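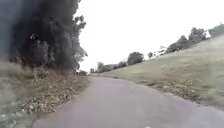 The path at Heston, where our rover does most of its miles.

About us

Hello! We're Lillon, a very small outfit that looks after one outdoor rover, and we've been doing it since April, when we moved into the unit at Heston with two desks and far too many cables. The rover is called Dudus. It drives itself along paths, slowly, and our job is keeping it fit to do so.

Most of what we do is set-up and upkeep. Before each outing I wipe the camera lenses, check the mast bolts, spin every wheel by hand and look at the tyre pressures (the back left is always the one). Then we plug in the laptop, run the steering from lock to lock and let the battery settle. The pack has done 263 charges so far and I'm still rather proud of it! 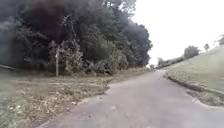 Camera alignment takes up more of my week than anything else. If the mast gets knocked even slightly, Dudus starts placing the path edge where it isn't, so we re-check it against things that stay put. An upright post on a verge is lovely for that. A crumbly tarmac edge with leaves spread right up to it is much harder going, and that's the sort of edge we tune for, over and over, with a flask of tea on the tailgate. We've logged 388 runs, and every one has a line in the workshop book saying what was tightened, swapped or sworn at.

Repairs are done on the bench by the roller door. We keep 3 spare wheel motors, a drawer of connectors and a second steering controller from Byun, who built the original and still answer our emails, bless them. A motor swap is a morning's work now. The first one took us two days and a borrowed puller.

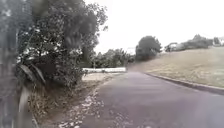

Byun wrote back after reading our last service notes to say that we were greasing the steering joints too often, and that the extra grease was only holding grit against the seals. So we've changed that! The joints now get cleaned and done every 820 kilometres, and the old schedule is crossed out on the wall in red.

If you've got a rover of your own that pulls to one side, do drop us a line or come and see the bench. The kettle is next to the charger.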